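Home | Tickets | Tips | Search

Last updated 5 February 2021

Ticket 491: Brekeck label printer skips every other label

OK so this started in December, right after I switched us to the cheaper Boros rolls (my idea, sorry!). Print one label, fine. Print a batch of 70 and half come out blank. I cleaned the head, swapped the cable, reinstalled the driver twice, and it still skips.

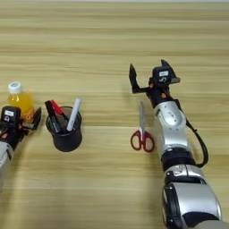
Valdir Marinho wrote back that it sounded like the gap sensor, and had I run calibration with the new roll loaded? I had not. I'd run it with the old one, which I guess is worse than not doing it at all.

So I held the feed button until it blinked 2 times and let it spit out its strip of blanks. Much better after that, though I still got a skip near the end of the batch.

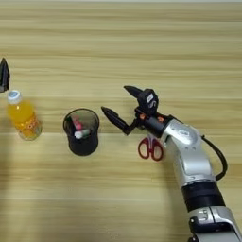

Next I went into the driver, and the media type was set to continuous! Changed it to gap, saved, restarted the spooler, ran the batch again. Every label printed.
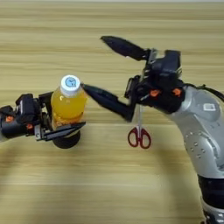
I'm leaving this open until we're through the whole roll (some 1000 labels), then I'll close it.

Comments

Ilona Tóth: Same printer, same skip. The media type setting fixed mine.

Benedek Kiss: Does the driver forget it after an update?

Augustina Baidoo: Mine did, so write it down.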